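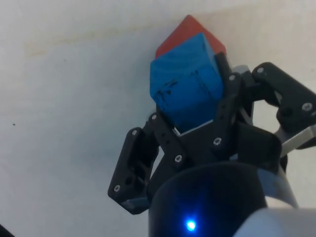 Wall color for a small rental office, what would you pick?

Forum: Paint and Finishes

tallgrass_58
I have the back unit in an older building in Trivham and the landlord is letting me paint before I move in. The walls are flat builder's white, probably more than one coat over the years, with a few tan stains near the ceiling in the corner by the window. One window, faces north. I get decent light until 3 p.m. or so and then it goes gray. I do bookkeeping, so I'm looking at screens and paper most of the day.

I was thinking off-white again but a warmer one. My sister says go with a real color or don't bother. Budget is small and I'm doing it myself. The room is 8 feet high and not very wide.

Mudroom Mike
Find out what the stains are first. If it's old water, it will come right through latex, I don't care what the can says. Spot prime with a shellac or oil stain blocker, let it dry, then paint. Putting two extra coats of wall paint over it is a waste of a weekend.

pennyloafer
Agree on the primer. On color, north light makes cool whites look blue and a little dirty. Get something with some yellow or red in it. I used a Konditz off-white in my hallway, same kind of light, and it's held up fine. Eggshell, not flat. You will touch those walls more than you think.

dr_drywall
Going to disagree on eggshell. In an old building with patched walls, eggshell shows every bump as soon as you turn a lamp on. A good washable flat hides more. I've done 6 units in a building like that and the only one I had to redo was the eggshell one.

pennyloafer
That depends on how well the patches were sanded. I had no trouble.

dr_drywall
Sure, if you want to skim the whole room. OP said small budget.

tallgrass_58
The patches are not great. There's one by the door I can feel with my hand. I pressed on the stains too and they feel solid, no soft spots. Landlord says there was a roof leak before my time and it got fixed.

Mudroom Mike
Ask what year. If there's been a wet winter since then and the stain hasn't grown, you're probably okay. Draw a light pencil line along the edge and check it after a good rain. You can prime over the pencil later.

carport
Your sister is right. Paint it a medium green and be done. I sat in a white office for 5 years and it felt like a dentist's waiting room. Green is easy on the eyes when you look up from a screen.

pennyloafer
Medium green in a narrow room with north light is going to be a cave by four.

carport
So buy a lamp.

Vidmar St. resident
Middle option: put the color on one wall, the one behind your monitor, and off-white on the rest. Then you only need a quart of the color. Check the lease too. Mine says anything other than white has to be painted back when I leave, and dark green takes a lot of covering.

tallgrass_58
Just looked and mine says "neutral." I emailed to ask if a gray green counts. I'll probably do the one wall if they say yes.

dr_drywall
Get sample pots and paint them on poster board so you can move them around the room. Look at them in the morning and again after three. Don't put samples straight on the wall, the edges show under flat.

tallgrass_58
Will do. The store on Clenen Road has sample pots. Landlord wrote back, gray green is fine as long as it's light. Going with washable flat because of the patches. Primer first.

Mudroom Mike
Open the window when you use the shellac stuff. It stinks.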